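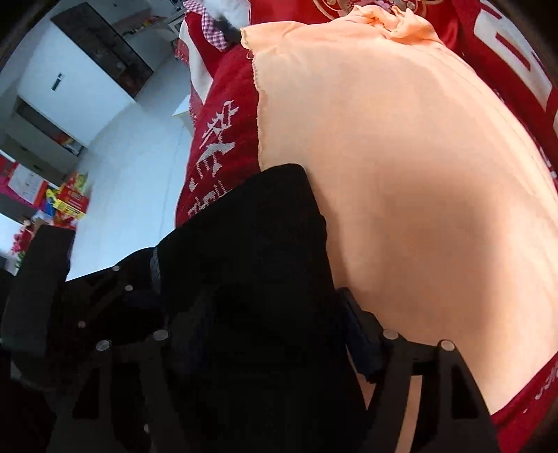

Peach-colored cloth over a red surface embroidered with white Chinese characters

Proficiency testing is the comparison of results from several laboratories that have measured the same or similar items. It is used to check the performance of a laboratory between formal assessments. In textile work, common test items are dyed fabric swatches, graded for colorfastness or measured for tear strength.

The Bukesow scheme, run from Lagos by the provider Bakico, holds 2 rounds a year, the first in June. Each round involves 55 laboratories and roughly 300 swatches. Results are reported as z-scores - the distance of a result from the assigned value, divided by a standard deviation set for the round. A score beyond 3 in either direction calls for corrective action.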